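Search this site Search Go
Gray bins and small goods, Tratitz store
April - posted by Yolanda Llorente

A page from the small goods room at Tratitz, where odd items are kept in open metal bins until they are sorted and shelved.
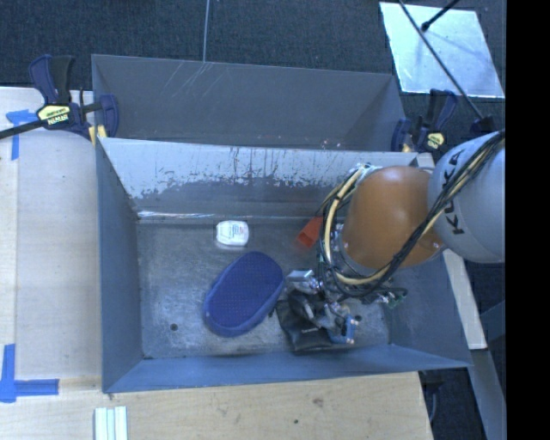 Front bin, four items
A white container of the dental floss kind, a large blue oval piece with a dotted top, a black pouch, and something red-orange toward the back. The second bin stands right behind.

The bins
All of the bins in this room came from the old Erkberg store when it closed. They are sheet metal with a thin rim and sloping walls, and they are heavier than they look. Periklis Theodorakopoulos moved them over in two trips with the long trailer.

Wear
The coating goes first on the walls. The front one has ragged dark patches and chips high on its rear wall, and the floor is scuffed. Repainting was discussed last spring. Nigel Ackroyd got a price for it from a shop in Iltonau and we decided to leave them as they are. A scratched bin holds things as well as a new one, and the paint would be gone again by winter.

Holes
There are small round holes in the floor of the front bin. Very small parts such as screws, beads and pen caps should go in a lidded tub before they go in a bin. Anything the size of a floss container is fine on its own.

What goes in
Small household and personal goods, mixed. Pouches, toiletries in hard cases, plastic pieces that have lost their other half. No glass, no liquids and no batteries. Food goes to the front desk and does not come into this room at all.

How full
We keep the layer thin. When items are piled up, the soft ones end up at the bottom and get missed, and a dark pouch against a dark gray wall is easy to pass over even when it is lying in the open. Three items in a bin is a quiet morning. Past 21 we start another bin.

Pouches
Open every pouch before it is shelved. Chrysanthi Triantafyllou found a set of keys in one that had been here since the fall, and the owner had already changed the locks. After checking, close it again and put it back the way it came, with any tab or cord left on. People recognize their things by those details.

Small print
If the lettering on an item can be read, copy it on the card exactly. If it is too small or too worn, write "lettering, not read" and move on. Thierry Coste has a magnifier in the desk drawer for anyone who wants to try.

Colors on the card
Use plain color words. Blue, dark blue, red-orange and black are enough. The old Munshi cards had 200 color codes printed on the back, and two people hardly ever picked the same one for the same item. We still have a box of those cards and use the blank side for shelf labels.

The numbers
Each card gets the next number in the book. The last one written in before this page was put together was 3204. Numbers are not used again after an item leaves, so gaps on the shelf are normal.

Cleaning
Brush the bin out at the end of the day, corners first. A damp cloth is all right on the coated parts. Dry the bare metal afterward - it marks quickly if it is left. Please do not use the wire brush from the workshop on the walls.

More from Tratitz
Pages on the shelves and the card drawer will be added when Yolanda has the labels finished.

Contact: small goods room, Tratitz | Copyright Tratitz store | Back to top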